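Ticket 281: Booking confirmations going out twice
Status: Open, then Solved
Product: Gevach Bookings
Priority: Normal

Hello all, and thank you in advance for your patience with me, as I do tend to go on a bit. I look after the bookings for our evening classes at Thampi, and since we moved to the new form in October every person who signs up gets two confirmation emails. They are the same down to the last comma and arrive 30 seconds apart. It does no real harm, but people ring up quite worried that they've paid twice, bless them, and I spend my tea break telling them they haven't.

I've tried signing out and in again, saving the form afresh, and turning the reminder emails off and on. No change at all.

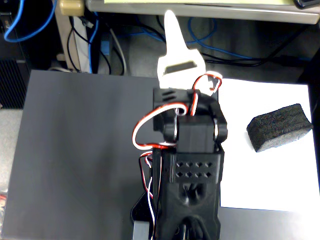

Ulby: We had exactly the same on our choir sign-up. Have a look under Messages and see whether the old template is still switched on next to the new one. Ours was, and the two looked identical.

Oh, that is kind of you, Ulby! I went straight to Messages, feeling very hopeful, but I can only see the one template, called "Welcome 5". I sent a test booking to my own address at 9.40 and still had two emails, so something is sending the other one. My colleague at Dornberg uses the same form and gets just one each time, which has me scratching my head.
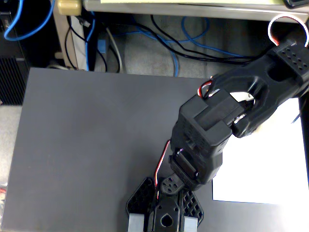
I've since looked at the sending log as well. Both emails are listed there, the first marked "form" and the second marked "rule". I don't remember ever making a rule, but I may well have done so while clicking about in the early days.

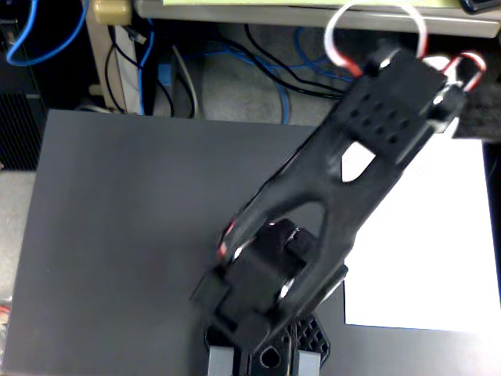 Reply from Manikandan Venkataraman, Gevach Support, 14:15

Hello, and thank you for such a thorough write-up. The word "rule" in your log was just what I needed. When your old form was copied across, its automatic rule came too, and rules live on their own page. Please go to Settings, then Automation, find "Send on new booking" and switch it off. Leave the template alone. Bookings already made won't be touched.

Done, and my test booking brought one email only! Thank you both ever so much. Please do close this.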